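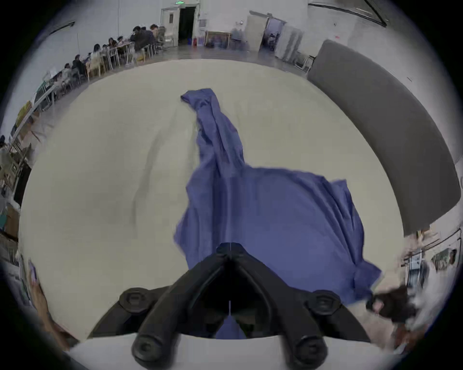 A blue cloth on the table at Kendell, waiting to be folded

Folding morning fills up again

I popped into the Kendell hall on 8/11/22 for the linen sort-out, and what a pile! Hatsue Ebihara reckons 200 pieces came in this time, all for the spring fair in March. I was put on folding - corners first, then smooth it down, then in half - and my first few were a bit wonky. By lunch I'd got through 28 and had two cups of tea. If you fancy helping, the next one starts at ten, same hall.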